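How a Pickup Truck Is Put Together

A pickup truck is a vehicle with a closed cab at the front and an open bed at the back. The cab holds the people. The bed holds the load. Most of the other parts of the truck are there to carry those two boxes, move them and stop them.

The frame

Under the cab and the bed is the frame. It is made of two long steel rails that run from the front bumper to the back bumper. Shorter pieces, called crossmembers, join the rails like the rungs of a ladder. For this reason it is called a ladder frame.

The cab and the bed are bolted to the frame separately. There is a narrow gap between them. When the truck drives over a bump, the frame twists a little, and the gap keeps the two boxes from rubbing together.

You can make a small ladder frame at a table. Lay two long bars side by side and put two short bars across them, one near each end. Tape the corners. Hold one end still and turn the other end gently. Then add a third short bar in the middle and try again. The frame should be harder to twist.

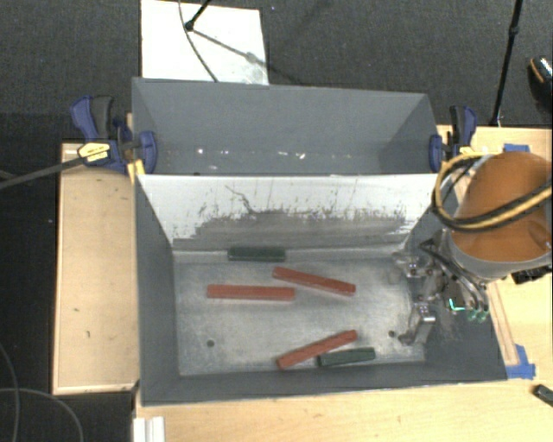
Payload

Payload is the weight a truck can carry. It includes the people in the cab as well as the things in the bed.

The Torisent is a small pickup built at the Kirkport plant. Its payload is 1,352 pounds. Suppose the people inside and their bags weigh 666 pounds together. Subtract to find what is left for the bed:

1,352 - 666 = 686 pounds

If more than 686 pounds goes in the bed, the truck is overloaded. The springs sag, the tires get too hot and the brakes need more distance to stop the truck.

Towing

Towing means pulling a trailer. The trailer has its own wheels, and these hold up most of its weight. A truck can usually pull more than it can carry. The Torisent can tow 4,000 pounds.

A small part of the trailer's weight presses down on the hitch. This is called tongue weight, and it counts as payload.

Springs

The back springs of many pickups are leaf springs. A leaf spring is a stack of long, curved steel strips. When the load pushes down, the strips flatten. When the load is taken out, they curve again. An empty truck can feel bouncy because its springs are made for heavy loads.

Words to know

Axle: the bar or shaft that a pair of wheels turns on or with.
Crossmember: a short piece that joins the two frame rails.
Hitch: the part of the truck that a trailer connects to.
Tailgate: the door at the back of the bed. It folds down.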